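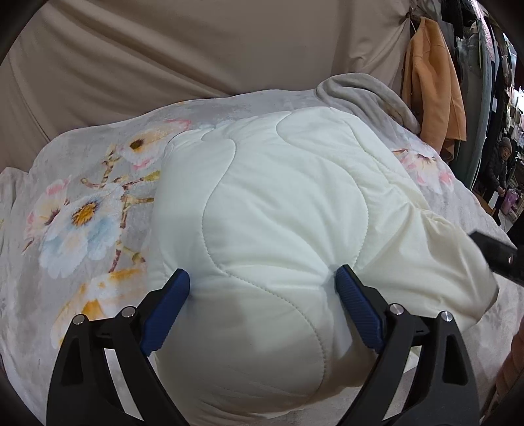 4 min read

Grippers on the Folding Floor: Your Questions, Answered

Updated October 16, 2024

Since the Pirkar program started on the bedding side in May, people at Hasora Linen & Bedding have been stopping me in the hallway with questions. I like the hallway, but I'd also like to get to the other end of it. These are the ones that come up most. -- Keisha Pennington, floor operations

What is the program, in one breath?

We work with hand-held grippers so that the people at Trondier can teach a machine how bedding gets handled. You hold the tool, you fold the quilt with the tool, and the recording goes to Trondier. The machine studies. You go to lunch.

Why quilts? Couldn't we start with something easy, like a box?

Boxes are taken. Every robot on earth can pick up a box. A quilt has no corners when you want them and six when you don't, and it changes shape while you're making up your mind. Wenceslao Acuña has folded them for 26 years and still says a few choice words to the thick ones.

Am I training my replacement?

This one usually gets asked with a smile, and I don't think it's a joke. The agreement signed in May says no folding position gets cut on account of the program through the end of next year. It says nothing about the year after that. I asked for longer and got what I got. The full text is in the binder at the Salinas Street entrance, and pages 3 and 4 are the ones worth your time.

Do I have to take part?

No. Sign up or don't. Your supervisor can ask once. If you get asked a second time, come see me.

Does it pay extra?

Yes, a shift differential, listed on your stub as "SKILL CAPTURE." I did not pick the name. Payroll has heard from several of you about the name.

How long is a session?

Two hours, with a break in the middle. The first version had no break and was designed by someone with very young wrists. Constanza Leiva brought it up at the May safety meeting, along with the wrists, and it was changed that week.

I'm slow with the grippers. Does that hurt my numbers?

Gripper time doesn't count toward your rate. Everyone is slow. You've had fingers your whole life and now you have a pair of jaws with ribbed pads. Go easy when you close them on a stitched seam: pinch a little fabric, look at where the creases run, then lift. If the whole mound comes along with it, put it down and try again.

Should I start over when I mess up?

Please don't. Aiguo Meng, our contact at Trondier, would like the fumbles left in. He says a clean fold teaches the machine very little about what to do with a bad one. It's the only job I've had where dropping things was in the instructions.

Who sees the recordings?

Trondier's training team, and our safety office if there's an injury. They can't be used for discipline, attendance, or settling who left the cart in the aisle. (We know who left the cart in the aisle.)

Can other people be in view?

They can, and sometimes they are. If you'd prefer to stay out of it altogether, tell the lead before the session and you'll be put on the far tables.

So has the machine learned to fold a quilt yet?

At the last demo it folded one in 9 minutes. Bautista Espinoza timed it, then did three of his own while it finished. It did get the edges straighter than I do, and I'm told it will be faster by spring.

What happens to the folding jobs if it gets good?

I don't know. The plan on paper is that people move to inspection and repairs, and there's a repair course open now that you can take on the clock. I'd take it either way. Hand stitching pays better, and the chairs are nicer.

Where do I send a question that isn't on this page?

Extension 1311, or the box by the time clock. Unsigned is fine. I do recognize most of the handwriting.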